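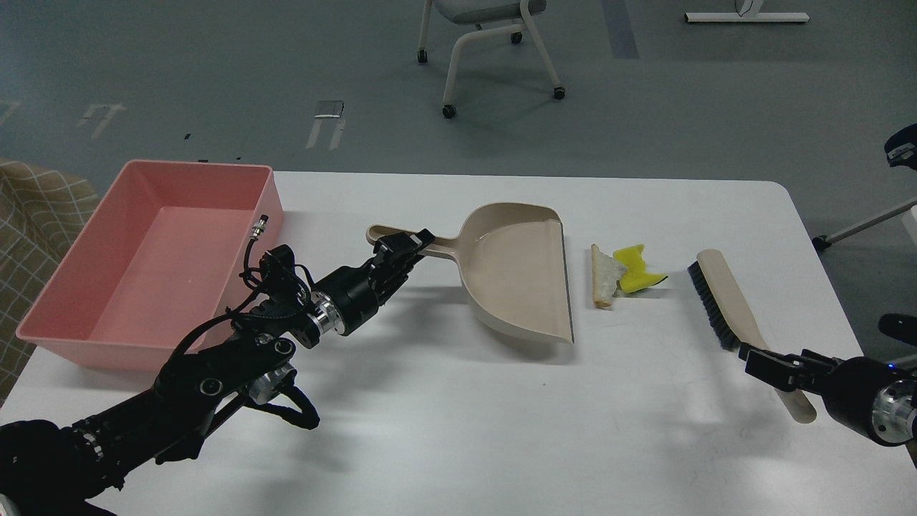
*Fig. 1. Dustpan and open bin at a white table.*

**BSV 151, Building Care I**
Handout 6: Dry soil
Instructor: Hưng Âu
12/20/18

Read this before the practical. Handout 5 (floor types) is still needed for the second half, so keep it in your binder.

## 1. What counts as dry soil

Soil is the trade word for anything on a surface that shouldn't be there. Dry soil is the part that will come off without water: grit, sand, lint, hair, skin flakes, paper dust, crumbs, chalk. Most of what you remove from an office building in a normal week is dry soil, and most of that came in on shoes.

Dry soil becomes a bigger job once it gets wet. Flour on a counter can be swept up in a minute. Wet flour is paste. The same goes for plaster dust, powdered soap and toner, so the first rule of the unit is to take up everything you can dry before you open a bottle.

## 2. How particles behave

Large particles fall fast and stay where they land. Sand and crumbs are in this group. They scratch floor finish when people walk on them.

Fine particles stay in the air for a long time and settle on any flat surface, including the tops of door frames. A fast stroke with a brush or duster throws them back up. Slow strokes in one direction move more dust with less of it in the air.

Fibers (hair, lint, thread) tangle with each other and collect smaller particles. They also wrap around brush bristles and vacuum rollers. Check rollers at the end of the shift.

Static matters in winter. Plastic surfaces in a dry, heated room attract fine dust, and a dry cloth makes it worse. Use a slightly damp microfiber cloth as the last pass, after the loose material is gone. 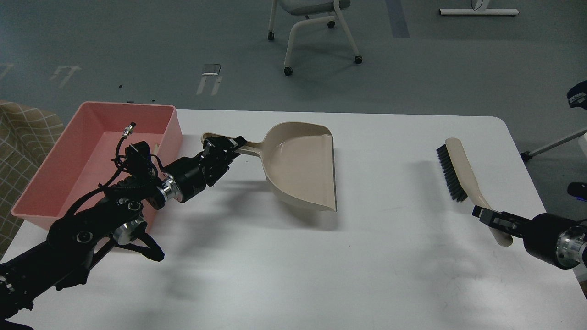
## 3. Order of work

Work from high to low and from the far corner toward the door. In a standard classroom the order is:

1. Vents, light fixtures, tops of cabinets
2. Window sills and ledges
3. Tables and desks
4. Chairs
5. Floor edges and corners
6. Open floor
7. Trash out

Some sites want trash out first so that spills from the bags are caught by the floor work. The Flotlow building does it this way. Follow the site sheet if there is one.

For a table, start at the edge farthest from you and bring the material toward one collection point. Keep that point on the table if there is carpet underneath. Hold the lip of the pan flat, brush in short strokes, then move the pan back a little and go again to pick up the line that is left. Repeat until the line is gone, or finish it with a damp cloth.

Never use a floor brush on a table. We keep the two sets on separate hooks and they go back on the same hooks.

## 4. Choosing a tool

| Surface | First choice | Avoid |
|---|---|---|
| Sealed wood floor | Dust mop | Stiff broom |
| Rough concrete | Stiff broom | Dust mop |
| Table top | Soft hand brush | Feather duster |
| Carpet | Vacuum | Any broom |
| Keyboard | Small soft brush | Damp cloth |

Famance dust mop heads are issued in the practical. Shake them out in a bag, not over the rail of the loading dock. Bag and label used heads for the laundry. 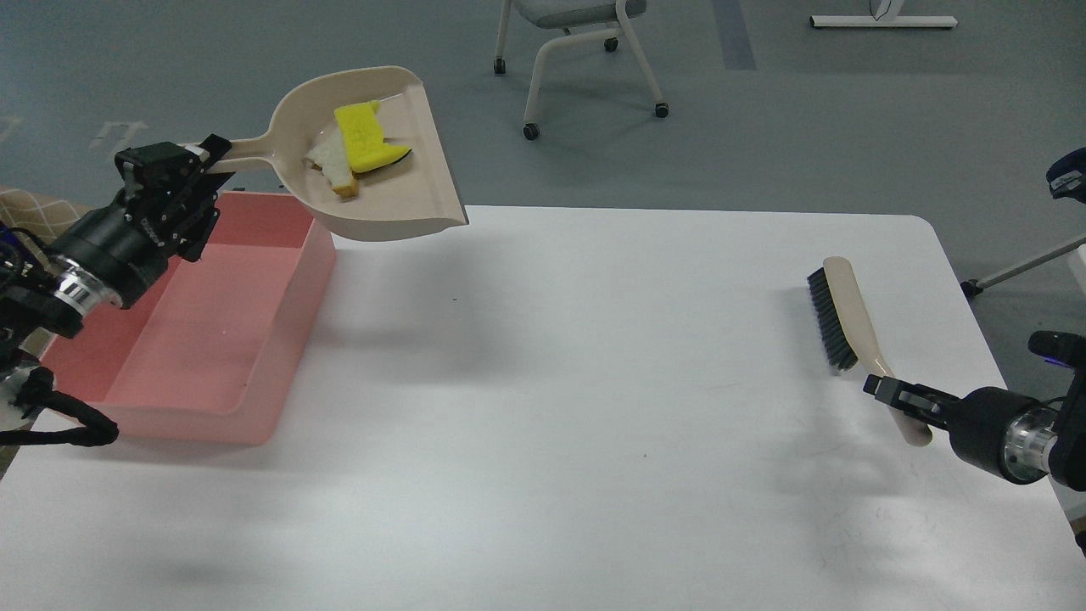 ## 5. Emptying and disposal

Empty a pan low, close to the bin liner, and tip it slowly. Dropping the load from shoulder height puts the fine part back in the air and you will be dusting it again in May.

Vacuum bags get changed at two-thirds full. Tape the opening before the bag goes in the trash. Broken glass goes in the rigid box, never in a liner. Report unknown powders and leave them alone.

## 6. Timing exercise

A practice room has 22 desks and 2000 square feet of open floor. One worker dust mops the floor at 85 square feet per minute and needs one minute per desk.

- Work out the total time for desks and floor.
- Work it out again with two workers, one on desks and one on the floor. Which of them finishes first?
- Say what problem this causes with the order of work in section 3, and how you would fix it.

Write your answers on one page with your name at the top. Phí, chapter 4, has a worked problem of the same type. Bring closed shoes and your own gloves to the practical.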